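Posted in Kitchen Setup > Small Spaces > Pots & Trays
October, by Aino Turunen

Section 4. Laying out the pot and tray

The Brirkelitz guide says a good table layout takes "moments." Allow longer. These steps assume one steel pot, one flat tray and whatever small items have ended up on the table with them.

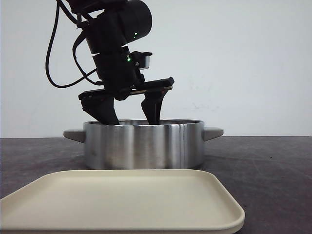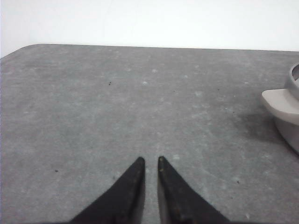
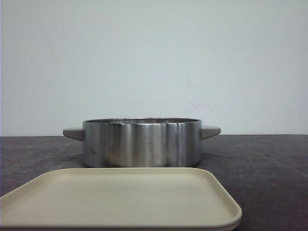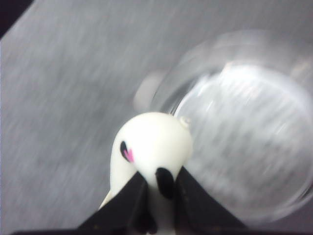
Does the tray really have to go in front of the pot?

It doesn't have to, but it's the arrangement I'd start with. Small things get set down on the side nearest you whether you plan for it or not, and a tray there at least catches them. If you keep reaching over it and swearing, move it to the side.

4.1 Clear the table and wipe it with a damp cloth. Gray tops are sold as "hiding the dirt." They hide it from you, and then it turns up on the bottom of the tray.

4.2 Let the surface dry. A wet tray slides.

4.3 Set the pot down first, well back from the front edge, with one side handle to the left and one to the right. Don't point a handle at yourself.

CAUTION: Side handles with a coating or plastic cover are often described as stay-cool. I would not take that on trust. Use a cloth until you have tested your own.

4.4 Lay the tray in front of the pot, long side toward you. Leave enough room to lift the pot straight up without knocking it.

4.5 Put cups and small ornaments on the tray last. Keep light plastic cups away from a hot pot, whatever the label claims.

NOTE: Look inside the pot before you fill it. Small items do get dropped in, and a painted figurine will not be improved by boiling.

4.6 Lift the pot out and put it back once. If you had to move anything else to do it, go back to 4.4.

NOTE: Plerkex sells a marked mat for this job and says it holds up for 2,000 uses. I gave up on mine after 50 - the corners curled. A strip of masking tape does the same work.

Comments

Seon-mi Ha: I skipped 4.2 and the tray went straight off the end of the table. Point taken.

dallarlow_dan: Who counts 2,000 uses of a mat?

Aino Turunen: I asked them that. No reply so far.

potsandpans300: My handles are "stay-cool" too. They are fine on low heat and not at all fine after a long simmer, so I agree with the caution. Could you do a section on lids next? Mine never has anywhere to go.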